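Kikirum 社区 › 遥操作与示教 › 仿真环境

遥操作录示教时，夹爪总是对不准杯口，怎么练？

发帖：Buzatu
2020年10月10日　浏览 2,396

我在仿真里用手柄遥控一台 Franka 机械臂录示教，任务是把柜面上的杯子夹起来，放到旁边。问题出在最后一小段下降：从外部视角看已经对准了，切到腕部视角又发现偏了，来回修正，录出来的轨迹全是小抖动。目前存了 1,151 条，挑了一部分训练，策略学到的也是在杯子上方来回晃。

腕部视角靠近桌面时大致是这样，碗只剩一角，杯子常常根本不在画面里：
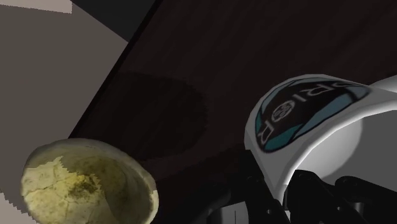
手柄录的抖动轨迹还能用来训练吗？

能用一部分。先把长时间停顿和反复回摆的片段剪掉，剩下的做一次低通滤波，再在仿真里回放，回放后任务仍然成功的才留下。滤波之后动作和观测的时间戳要重新对齐，否则策略会学到滞后。

另外想问，这种任务是不是换成直接拖动示教更好？实验室里有真机，不过排队时间长。

Relu Avram
采纳的回答

先不用换设备。抖动多半来自操作习惯和映射比例，按下面的顺序调：

1. 把平移比例分成两档，大范围移动用快档，进入杯口上方以后切慢档。两档最好用按键切换，不要靠摇杆力度。

2. 下降之前先把姿态定好。夹爪转到竖直朝下，然后锁住旋转，只留平移。很多偏差是下降时手腕带着转造成的。

3. 水平方向和竖直方向分开走。先在高处对准，再垂直下降，中途不修正。偏了就升回去重来，这一条不要存。

4. 对准时以外部视角为主，相机放在能同时看到手指和杯口的位置。夹杯壁的时候，手指伸进杯口多深，从斜上方看最清楚。

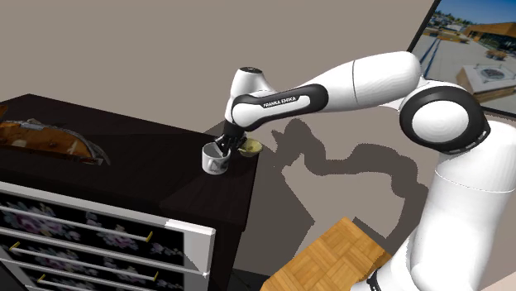
5. 闭合夹爪之后停半秒再抬。停顿太短，策略容易在还没夹住时就往上走。

6. 每录完一批就回放，看末端速度曲线。下降段如果出现 3 次以上的方向反转，直接删掉。

至于拖动示教，在真机上手感确实好，但是人的手和胳膊会进相机画面，一般要录完再让机械臂自己回放一遍，重新采图像。你的策略如果在仿真里训练，真机数据还要处理外观差异，工作量不一定小。

Kemitmont

我以前用键盘，后来换了六自由度鼠标，好很多。手柄两个摇杆分管平移和升降，脑子要一直换算。

坐标系也检查一下。用末端坐标系控制的话，手腕一转，“向前”就不是原来的方向了，新手建议用基座坐标系。我们三月份刚开始录的时候在这上面浪费了不少时间。

还有，一个人连续录最多 2 小时，再往后质量明显下降。

Jondent

同问，我也是抖。滤波我试过，参数调大了夹爪会提前闭合，后来发现是只滤了位置，开合信号没有跟着一起移。

Buzatu（楼主）

按 Relu Avram 说的分了两档，又锁了旋转，新录的一批下降段平滑多了。旧数据准备先筛一遍再决定删不删。坐标系看了，之前用的确实是末端坐标系，已经改过来。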